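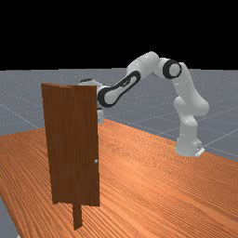

시연 데이터의 품질은 조작자가 결정한다
호믹(Homik) 원격조작팀 칸델라 칼보, 이냐키 우르키호 인터뷰

10월 4일 목요일

호믹의 원격조작팀은 문 하나를 여는 작업에 9월 한 달을 썼다. 문은 시뮬레이터 안에 있고, 로봇 팔도 시뮬레이터 안에 있다. 사람은 책상 앞에 앉아 6자유도 입력장치로 팔 끝을 움직인다. 이렇게 기록한 궤적이 모방학습 정책의 학습 데이터가 된다. 사내에서는 이 수집 체계를 네테르(Neter)라고 부른다.

수집 절차를 설계한 칸델라 칼보는 과제 선정 이유부터 설명했다. "물체를 집어서 옮기는 과제는 손끝 경로가 조금 달라도 결과가 같습니다. 문은 다릅니다. 손잡이를 잡는 순간부터 손끝이 경첩을 중심으로 한 원호에 묶입니다. 조작자가 직선으로 당기면 접촉력이 올라가고, 시뮬레이터에서는 그리퍼가 손잡이에서 미끄러지거나 접촉 계산이 불안정해집니다. 시연이 좋은지 나쁜지가 숫자로 바로 나오는 과제입니다."

현재 보관 중인 시연은 319건이다. 매 건은 관절 각도, 손끝 자세, 그리퍼 개폐 명령, 문의 회전각, 카메라 영상으로 구성되며 30Hz로 저장된다. 물리 계산은 그보다 훨씬 짧은 주기로 돌고, 저장 시점의 값만 추려 쓴다. 칼보는 저장 주기를 높여 달라는 요구가 있었지만 받아들이지 않았다고 했다. "사람 손에서 나오는 명령에는 그 정도 주파수 성분이 없습니다. 파일만 커집니다. 접촉력 파형이 필요한 사람은 저장된 명령을 재생해서 다시 뽑으면 됩니다."

재생이 가능한지는 따로 검사한다. 초기 상태를 복원하고 기록된 명령을 그대로 넣었을 때 문의 최종 각도가 원본과 허용 오차 안에서 일치해야 한다. 이 검사에서 22건이 탈락했다. 원인은 대부분 접촉 초기의 미세한 차이였다고 한다. 탈락한 시연은 삭제하지 않고 별도 폴더로 옮긴다. 319건은 탈락분을 뺀 수치다.

접근 방향과 가림

조작 쪽은 이냐키 우르키호가 맡고 있다. 그는 산업용 로봇의 직접교시, 즉 팔을 손으로 잡아 끌어 경로를 가르치는 작업을 오래 하다가 호믹으로 옮겼다. 두 방식의 차이를 묻자 우르키호는 촉각을 먼저 꼽았다.

"직접교시에서는 팔을 잡고 있으니 문이 어느 쪽으로 버티는지 손으로 압니다. 지금 쓰는 입력장치는 힘을 돌려주지 않습니다. 화면만 보고 원호를 그려야 합니다. 처음 온 조작자는 손잡이를 잡고 나서 멈춥니다. 어느 방향이 저항이 없는 방향인지 모르니까요."

화면에도 제약이 있다. 카메라가 문의 넓은 면을 바라보는 위치에 있으면 손목이 판 뒤로 들어갈 때 그리퍼가 가려진다. 우르키호는 이 구간에서 조작 오류가 가장 많이 난다고 말했다. "가려지면 사람은 두 가지 중 하나를 합니다. 속도를 확 줄이거나, 기억에 의존해서 그냥 밀어 넣거나. 둘 다 데이터에 남습니다. 정책은 그 감속까지 배웁니다. 가려진 곳에서 이유 없이 멈칫하는 정책이 나오면 조작자 탓입니다."

팀은 보조 시점을 조작 화면 한쪽에 추가하고, 그 영상은 학습 입력에서 뺐다. 조작자에게 보이는 정보와 정책에 들어가는 정보가 달라지는 셈이어서 내부 이견이 있었다. 칼보는 이 점을 인정했다. "정책이 볼 수 없는 것을 근거로 사람이 행동하면, 같은 관측에 다른 행동이 붙습니다. 원칙대로라면 피해야 합니다. 다만 보조 시점을 없앴을 때 늘어나는 망설임이 더 해로웠습니다. 지금은 손목 자세를 관측에 포함해서 차이를 줄이고 있습니다. 해결됐다고는 말하지 않겠습니다."

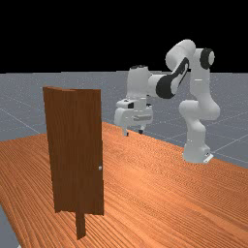

네테르의 문 열기 과제 화면. 그리퍼를 아래로 향한 로봇 팔과 둥근 손잡이가 달린 문. 자료: 호믹

조작 지침은 짧다. 우르키호가 쓴 문서에는 손잡이에 닿기 전에 그리퍼 자세를 확정할 것, 닿은 뒤에는 손목 회전과 병진을 동시에 줄 것, 놓친 경우 그 자리에서 한 번만 재시도할 것이 적혀 있다. 재시도를 허용한 까닭은 복구 동작도 학습에 필요하기 때문이다. 두 번째 시도까지 실패하면 기록을 중단하고 초기화한다.

"깨끗한 시연만 모으면 정책이 한 번 어긋났을 때 돌아올 줄을 모릅니다." 우르키호의 말이다. "그렇다고 세 번, 네 번 더듬는 걸 넣으면 더듬는 게 정상인 줄 압니다. 한 번이라는 기준은 경험으로 정했습니다. 이론적 근거를 대라면 없습니다."

조작자 간 편차

시연에는 두 사람 외에 파라스케비 드라코스와 아빌리오 비야누에바도 참여했다. 네 사람의 궤적은 손끝 속도 분포만 봐도 구분된다. 드라코스는 접근 구간이 길고 접촉 이후가 빠르다. 비야누에바는 반대다. 칼보는 처음에 네 사람의 데이터를 그대로 섞어 학습시켰는데, 손잡이 바로 앞에서 진동하는 정책이 나왔다.

"두 가지 습관의 평균은 어느 쪽도 아닌 동작입니다. 행동을 단일 값으로 회귀하면 그렇게 됩니다. 분포를 다룰 수 있는 모델로 바꾸니 진동은 줄었습니다. 조작자 번호를 조건으로 넣는 방법도 시험했는데, 실행할 때 누구의 번호를 넣을지 정해야 해서 쓰지 않기로 했습니다."

시연 길이도 변수다. 상한은 물리 계산 기준 4,000스텝이며, 넘으면 자동으로 끊긴다. 우르키호는 상한이 너무 빠듯하다는 입장이고, 칼보는 유지하자는 입장이다. 인터뷰 중에도 두 사람은 이 문제로 잠시 의견을 주고받았다. 우르키호는 신입 조작자가 끊김을 의식해 접촉 구간을 서두른다고 했고, 칼보는 긴 시연이 대개 정지 구간을 포함하므로 어차피 잘라내야 한다고 답했다. 정지 구간을 자동으로 제거하는 스크립트는 있으나, 파지 직전의 짧은 정지까지 지우는 문제가 남아 있다.

실기로 옮기는 일

시뮬레이션에서 모은 시연을 실제 팔에 쓰는 단계는 협력사 래너컴(Lanercombe)과 논의 중이다. 래너컴 쪽 담당자는 막시밀리아노 아로요이며, 그는 경첩 마찰 모형을 가장 먼저 문제 삼았다고 한다. 현재 시뮬레이터의 경첩은 점성 감쇠만 갖고 있다. 실제 문에는 정지마찰이 있어서 처음 움직이는 순간의 힘이 다르다.

칼보는 마찰 계수를 무작위로 바꾸며 시연을 재생하는 실험을 준비하고 있다고 밝혔다. 명령을 그대로 재생하면 마찰이 큰 조건에서는 문이 덜 열린다. 그 경우 시연을 버릴지, 궤적을 보정할지 아직 정하지 않았다. "보정하면 사람이 한 시연이라고 부르기 어려워집니다. 버리면 마찰이 작은 쪽으로 데이터가 쏠립니다. 조건별로 사람이 다시 하는 게 맞는데, 시간이 듭니다."

우르키호는 힘을 돌려주는 입력장치의 도입을 요청해 둔 상태다. 장치가 들어오면 기존 시연과 같은 초기 상태에서 다시 수집해 접촉력을 비교할 계획이며, 비교에는 네 조작자가 모두 참여한다.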